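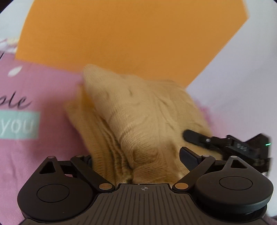
How do I store wool sweaters over the summer without moths getting to them?

Posted by Elis Watkins in Home & Closet

Hi all, I'm hoping somebody here can help me out. I moved into an older apartment in the spring and last week I pulled out my good gray cardigan and found four little holes along the hem and one on the elbow. I haven't seen a single moth flying around, so I don't even know if that's what did it. I own way too many sweaters (my grandmother knits and so does my aunt) and they've been living on an open shelf in the bedroom closet.

It gets really hot and sticky here by August and I want everything packed up before then. Do I need to wash every single one first, even the ones I only wore once? And are cedar blocks worth the money or is that just a nice smell? I have plastic bins but I've read that plastic is bad for wool. I don't want to use mothballs, my neighbor did and the whole hallway smelled for a month. Thanks in advance!!

Bleddyn Pumphrey

Oh no, sorry about the cardigan! Holes with no moths in sight is pretty normal. It's the larvae that eat the wool and they like dark corners where you never look. Take everything off that shelf and vacuum it, especially the cracks and the edge where the carpet meets the wall, and then empty the vacuum outside.

Yes, wash all of them. Even one wearing leaves sweat and skin on the wool and that's what they go for. Cool water, a little wool wash, don't wring. Roll each one up in a towel and press, then dry it flat. They have to be bone dry before they go in a bin or you'll trade holes for mildew. Plastic is fine if the lid fits tight and the sweaters are totally dry. I've used the same Norari bins for years (the ones with the clips on the sides) and haven't lost a sweater yet, knock on wood.

For anything you think might already have eggs in it, seal it in a freezer bag and leave it in the freezer for a week or two. Mine runs at zero and that has done the job.

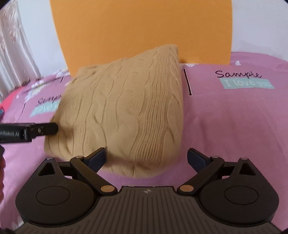
Folding matters more than people think, especially if you've got hand knits from your grandmother. Hangers stretch the shoulders out and you never get them back. I do mine on the bed so I've got room to spread out: face down, sleeves across the back, then up from the bottom in two folds. A cable knit like the beige one on the pink sheet comes out as a fat bundle however you go about it, so give the chunky ones the bottom of the bin and put the thin stuff on top. And don't cram the lid down! I did that one year and had a crease across the front of a pullover until about Christmas.

Cedar I'm on the fence about. I use it, but I wouldn't count on it by itself. The smell fades and then you have to sand the blocks.

Krishnamoorthy Kurup

just get a vacuum bag. I fit over 300 dollars worth of sweaters in one and it slides under the bed. never had a problem

Pravesh Botha

I'd be careful with the vacuum bags for anything thick, they squash it flat and some of mine never fluffed back up. Fine for a month or two, I guess.

One thing to add to what Bleddyn said: get a couple of those sticky pheromone traps for the closet. They only catch the males, so they won't fix it, but you'll find out whether you have moths at all. If you catch nothing all summer, check for carpet beetles, which chew up wool the same way. I had those in my old place and blamed moths for two years. Check under the rugs and along the baseboards too.

Elis Watkins

Thank you everybody! Traps are ordered and half the closet is drying on towels all over my living room. Bleddyn, does it matter if the freezer is the frost-free kind? That's all I've got.

Bleddyn Pumphrey

Mine's frost-free too. Just squeeze the air out of the bag, and let it come back to room temperature before you open it.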